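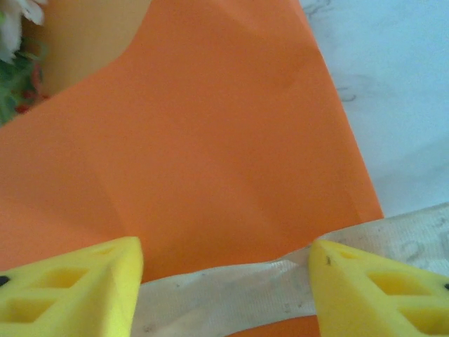
Johanna Gisler had already put the kettle on when I rang, and she warned me straight away that she would probably talk until it went cold, and then until the next one went cold too. I didn't mind a bit. I have been playing Rimville on and off since the first demo, usually far later at night than I ought to, and I had a long list of questions about trams.

For anyone who hasn't met it yet, Rimville is the second game from Pistier, the little studio that made Pondov. You run a tram line round the edge of a crater lake, you pick people up, you drop them off, and now and then the line floods and you have to think again. I wanted to start with the timetable, as I suspect everyone does.

"Oh, the timetable," she said, and laughed for quite a while. "The timetable was going to be a menu! You'd press a button and there it was, all neat. Then we put it on the wall at each stop, so you had to get down and walk over and read it, and people started noticing the stops. They'd say, I like the one with the broken bench. Before that they couldn't have told you there was a bench."

The finished game has 16 stops, and she can tell you the whole route in either direction (she did, and I enjoyed it very much). Her favourite is Chung, right at the far side of the lake, where the track runs so close to the water that the wheels throw up spray. It was nearly dropped twice. The bend was too tight, the tram kept tipping over, and for most of one winter any passenger who got off at Chung simply fell through the platform.

"We had 106 bugs open on that one stop," Johanna said. "One stop! I used to open the list in the morning and then go and make toast."
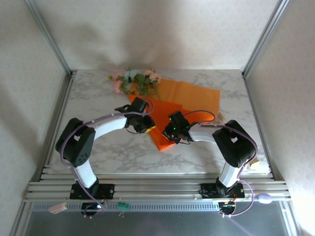 Sze-wing Au remembers the Chung business a bit differently, and told me later by email that the tipping was sorted out in an afternoon once they agreed to widen the bend, and that what took the time was the agreeing. The old bend is still in the files, apparently, and she loads it up now and again for a laugh.

I read this out to Johanna when we spoke again on the Tuesday, and she took it very well. "She's right, you know. I was stubborn about that bend. I'd drawn it on paper and I loved the drawing, and I kept thinking that if we made the tram a tiny bit heavier it would be fine. The tram got so heavy it couldn't get up the hill."

We got on to the passengers then. There are 626 lines of passenger talk in the game, most of them only a few words long, and I had assumed they came out more or less at random. They don't. Each passenger keeps track of what you've heard from them, and if you brake too hard while they are in the middle of a sentence they'll stop, and pick it up again on another day. I'd had one old chap start telling me about a lost rowing boat in my first week and finish it so much later that I'd forgotten how it began.

"That's lovely, I'm so glad you got the boat," said Johanna. "Plenty of players never do. You have to be rather a bad driver early on and a good one later."

Did she worry that people would miss things like that? She had a long think, and a sip of something.

"I used to. With Pondov I worried all the time, and we put in hints, and then hints about the hints. It was a fishing game, it didn't need them. This time I thought, well, if somebody plays for 6 hours and has a nice time and never hears about the boat, they've still had a nice time." 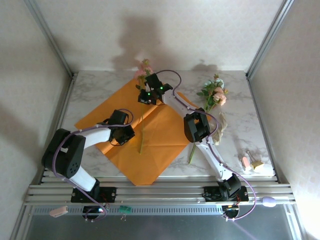 Oi-ling Mak would have kept a few more of those hints, mind you, and says so quite cheerfully. Her view is that the flooding catches new players out, that the siren sounds too much like the ordinary tram bell, and that a short note at the first stop would save a lot of people from restarting. She argued for it right up to release and she is still arguing for it now.

She may get her way. A patch is planned for September, and Johanna let slip that the siren is being done again from scratch, along with larger text on the timetables, which plenty of us squinting at a handheld will be very pleased about. There will be a night service too, with hardly any passengers and the lamps on round the lake, and the option to switch off the clock altogether if you just fancy going round and round.

I asked about a third game and got a very firm no, followed by ten minutes on an idea involving a lighthouse and a goat, which I have promised not to go into. Then her doorbell went, and she said to try getting off at Chung in the rain, and to stay on the platform for a bit.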